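4. Entering overnight stays

Use this section to record guest nights in the Cesach desk program. Properties with 12 or more beds must complete every field. Smaller properties can skip step 5.

1. Sign in and open Stays – Monthly Return.
2. Choose the reporting month. The program opens on the last month that was not sent.
3. Enter your property number. Campgrounds use the number on the pitch license.
4. Type arrivals and nights for each country of residence. A party of two staying three nights counts as two arrivals and six nights.
5. Enter the number of beds available. Leave out cots and fold-out beds.

Note: Country of residence is where the guest lives. Do not use the passport country.

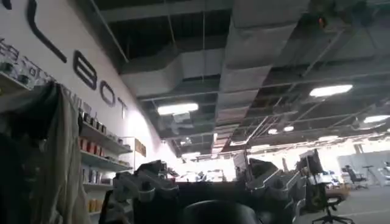
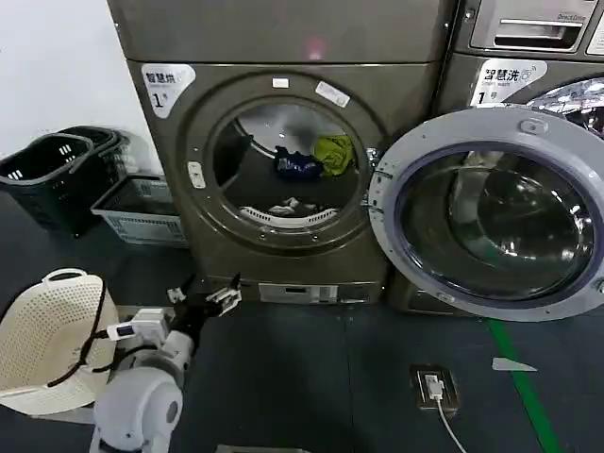 Ceiling ducts (first picture); dryer with its door open (second picture).

6. Select Check. Lines with an error turn yellow. Code 192 means nights are lower than arrivals.
7. Correct the yellow lines and select Check again.
8. Select Send. Write down the receipt number.

Caution: A return cannot be edited after it is sent. To change it, file a correction under Stays – Corrections and quote the receipt number.

If you run more than one property, send a separate return for each. The Drastow and Zotberg districts share one drop-down list, so check the district name before step 8.

Returns for September open on the first day of the next month. For help with property numbers, call extension 2542 and ask for Liesbeth Van Beek.

Section last revised Jul 22, 2023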